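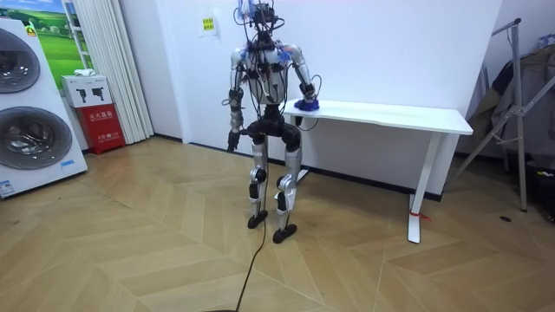 What does automation change for laundry workers? It moves most of their hours from lifting and sorting to checking, loading schedules and clearing faults.

Index Topics Recent changes Help

Industry > Textile services > Laundry automation

Laundry automation is the use of machines to handle, sort and fold textiles. At the Horkberg plant, which employs 46 people, folding was automated in May. Two sorting posts became monitoring posts, and operators received five days of training. Shift lengths did not change. Mohandas Fernandes, the plant's supervisor, reported fewer wrist complaints and more time spent on jams.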